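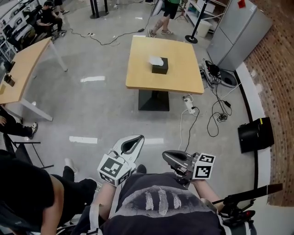 Section 3. Setting Up Your Table and Tissue Box

Now that your Orkora pedestal table is out of its carton and standing on its own foot, it's time to find it a good home and get it ready for company. Please don't rush this part. A table that is placed well on the first day is a pleasure for years, and one that rocks will get on everybody's nerves by the end of the first cup of coffee!

3.1 Placing the table

1. Choose a spot toward the middle of the room, with enough space on every side for a person to walk by comfortably. If you have a second table with a curved top, set it off at an angle so the corners don't crowd each other.

2. With a helper on the opposite side, lift the table by its base and carry it to the spot. It's heavier than it looks (most of the weight is down low, where you want it), so take your time and rest along the way if you need to.

CAUTION: Never lift or drag the table by its top. The screws that hold the top to the pedestal can work loose.

3. Press down gently on each corner in turn. If you feel any rocking, tip the table a little and slide one of the felt pads from the Rerex pad packet under the low side of the base. Two pads are usually plenty, even on an old floor.

4. Look over the floor for shoes, bags and cords, and move anything a guest might catch a foot on.

Note: Let the table stand for 15 minutes after leveling, then check the corners again. Felt settles a bit under weight.

3.2 Wiping down the top

1. Take everything off the table, phones and keys included.

2. Wipe the wood with a soft, barely damp cloth, following the grain, and go over it again with a dry one. The light finish shows streaks if water is left to sit, particularly near a sunny window.

CAUTION: Do not use bleach, scouring powder or any cleaner meant for glass.

3.3 Filling and placing the tissue box

1. Slide the bottom panel out of the box and set in one pack of tissues, opening side up. The Golden pack fits nicely, and so do most packs of the same shape.

2. Close the panel and pull the first tissue up through the top. Leave it standing out a little way, or let it drape over to one side, so that guests can reach it without fishing around.

3. Set the box slightly off center on the tabletop. This leaves a good clear stretch for plates, papers or a board game, and the box is still within reach from every seat.

Note: Replacement packs and spare felt pads can be ordered from Suksawat under part number 890. Please have your table's model name handy when you order.

Continue with Section 4, Seasonal Care of the Wood.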